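Why Does a Basket Have Holes In It?

By Yannick Bailly
Filed under: Ordinary Things, Looked At Properly

Hello again! Last time I wrote about spoons, and I got a lovely letter from a reader in Gutimside who wanted to know why I hadn't done baskets yet. Fair question. I have a drawer full of notes about baskets. So get comfy, find a basket if there's one near you (the plastic sort from the kitchen or the bathroom will do very well), and let's have a proper look at how we carry things about.

Start with your hands

Before there were baskets there were hands, and hands are brilliant. You can pick up a raisin with them, or a brick. But try this. Go and find some apples, or rolled-up socks if there are no apples, and see how many you can carry across the room in one go without using your jumper. I can do four. My friend Tarek Salameh can do 5, and he won't stop talking about it.

The trouble is that hands are also needed for opening doors. And scratching your nose. So a very, very long time ago, people began to make things that would do the holding for them. They used what was growing nearby: grass, reeds, bendy twigs, strips of bark. You lay some one way, you thread others over and under, and after a while (quite a long while if you're me) you have a sort of bowl made of plants.

We don't have many of the oldest baskets left, and you can probably guess what happened to them. They rotted! A clay pot can lie in the ground for thousands of years and come out looking a bit grubby but still a pot. A basket made of grass goes back to being soil. Sometimes, though, somebody long ago pressed wet clay against a basket, and the pattern of the weaving stayed in the clay after the basket had gone. It's a bit like a footprint left by something that walked off ages ago.

So, the holes

When you weave twigs, you get gaps whether you want them or not. Twigs are lumpy. They don't sit flat. And people found that the gaps were really useful, so useful that when we started making baskets out of plastic, which has no need to be gappy at all, we put the gaps back in on purpose.

What are they good for? Well, air can get through. If you shut a damp flannel up in a box with a lid, it starts to smell like an old pond in a day or two. Put the same flannel in a basket and it has a chance of drying. Fruit and vegetables like a bit of air as well. Potatoes sweat in a plastic bag. I know that sounds like a joke but it's true: they give off a little water all the time, and if the water can't escape it makes everything slimy.

Water can get out too. You can stand a basket of muddy carrots under the tap and the mud goes straight down the plughole. You can't do that with a bucket. Well, you can, but then you have a bucket of brown soup with carrots in it.

Then there's weight. Every hole is a place where there isn't any plastic, so a basket with holes is lighter than the same basket without them, and it takes less plastic to make. Somewhere there's a person whose job is deciding how many holes you can have before the whole thing goes floppy. I would love that job.

And you can see in! Not perfectly, but enough to know whether your other sock is at the bottom.

The rim is the clever bit

Run your finger round the top edge of your basket. On most plastic ones the edge is thicker than the sides, or it curls over and down like the top of a wave. It makes the basket nicer to hold, of course, but it's doing something else at the same time.

Get a sheet of paper and hold it by one short end. It flops. Now fold a narrow strip along each long edge, so you've made two little walls, and hold it by the end again. Much stiffer! It's exactly the same paper, you've just changed its shape. A curled rim works in the same way. Without it, the sides of a basket would bulge out as soon as you put something heavy inside, and the whole basket would go a funny shape and dump your toys on your feet.

Corners are good too. A round basket is easier to weave, which is why so many of the old ones are round. A square or oblong one fits on a shelf without wasting space. If you push round baskets together you always get those odd little curvy triangles in between that only fluff can use.

Basket, tray, bag: who does what?

I've been thinking about this one for weeks. We have all sorts of things for carrying, and each is good at its own job and quite bad at the others.

A tray is flat with a low edge. It's meant for things that have to stay the right way up, like cups. You wouldn't carry a full cup of hot chocolate in a basket (please don't try, or at least don't tell anyone it was me who mentioned it). On a tray the cup sits flat and you can see all of it the whole time. The little edge is there for when you wobble. Lots of trays have pictures on, and I think it's because a tray is the one carrier you look straight down at. Flowers are very popular, and leaves. My gran's had a map of a canal.

Here's a tray trick from Tarek, who used to carry drinks at a café called Sindance. Put the heaviest thing in the middle, or as near the middle as you can get. Then look where you're going and not at the cups. If you stare at the cups you start to wobble, and if you wobble you stare even harder, and, well, crash.

A bag is soft. It has hardly any shape until you put something in it, and then it takes the shape of whatever's inside. That makes it wonderful for odd, knobbly things that don't stack. Think of toy fruit and veg! A banana and a lemon will never line up neatly whatever you do, so in a bag they go. A see-through bag is best of all for toys, I think, because you can tell what's in it without tipping it all over the carpet. The bad thing about a bag is that it slumps. Put it down and everything slides into a heap.

And a basket is somewhere in the middle of the two. It keeps its shape like a tray, but it has proper sides like a bag. You can put it down and it stays put. You can pile things up in it. It doesn't much mind what you give it.

Have a go: the carrying game

You'll need a table you're allowed to use, a basket, a tray, a bag, and a collection of things. I like to use a few cups and a plate (choose ones that don't matter much if they get dropped) and some toy food. If you haven't got toy food, use real food that doesn't squash. Not a peach. I have done it with a peach.

Put a tablecloth or an old sheet on the table first. Things slide less on cloth, and it's quieter.

Now take it in turns. One person shuts their eyes and the other puts everything into the carriers, any way they like. Then open your eyes and decide together: is each thing in the best place? Would you be happy to walk up the stairs with it? Try swapping. Put the cups in the basket and the fruit on the tray, and walk very slowly to the other side of the room. What rolls? What rattles? Which one would you pick if it was raining?

When you pack the basket, try big things first and then small things in the gaps. After that tip it all out and do it the wrong way round, with the small things first. You'll see that more fits in one way than the other, and I'm not going to tell you which because you've probably guessed.

There's a harder version as well. Turn your basket so that a corner is pointing at you instead of a flat side, and pack it like that. I find it surprisingly confusing! My hands keep going to where the sides were before. Żak, who is seven and lives next door to me, says it makes no difference to him at all.

Your questions

Some 331 of you wrote in after the spoon page, which is a record, and I've read every single one. I can't answer them all, but a few were about baskets already, so here goes.

Can a basket hold water? A plastic one with holes, no. But a few very skilled weavers have made baskets so tight that they can! The strands are packed closely together, and when they get wet they swell up and close the last tiny gaps. Some people coated theirs with sticky stuff from pine trees as well.

Why are the holes in the bottom different from the holes in the sides? Good spotting. On lots of baskets the sides have long thin slots and the bottom has a grid of little squares. The bottom has to hold the weight of everything, and a grid has bars going both ways, so it's strong in both directions. It's also better at stopping small things from dropping through. Have a look at yours and see what it does.

What's the biggest basket ever? I don't know, but the best big one I can think of is the sort that hangs under a hot-air balloon. Those are often still woven, because woven stuff bends a bit and springs back when you land with a bump.

Next time I'm doing lids. If you've got a lid with a good story, send it in before October, and do tell me what it's a lid for.

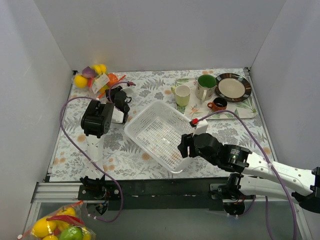

Basket in the middle, cups and plate on the tray, toy fruit in its bag. What would you put in the basket first?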